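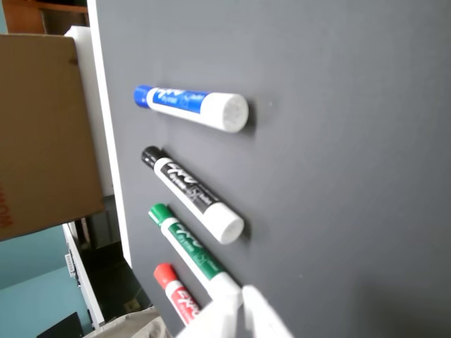 Canetas no quadro: deitadas ou em pé?

ju_fagundes
gente, 4 canetas EXPO, azul preta verde vermelha. guardo deitadas no quadro cinza. a preta tá falhando, é posição??

Oldale
deitada tá certo. em pé com tampa pra cima a tinta desce e seca a ponta

bustamante_r
discordo, aqui na escola 100 canetas no pote em pé e nunca deu nada. deve ser tampa mal fechada

Oldale
pote com a tampa pra baixo né? ai é outra coisa

bustamante_r
pra baixo sim

sonau
preta acaba antes pq todo mundo só usa preta rs. compra avulsa

ju_fagundes
vou apertar a tampa e deixar deitada ate amanha. e pra limpar quadro escuro, alcool mancha?

sonau
pano umido prmeiro, testa no cantinho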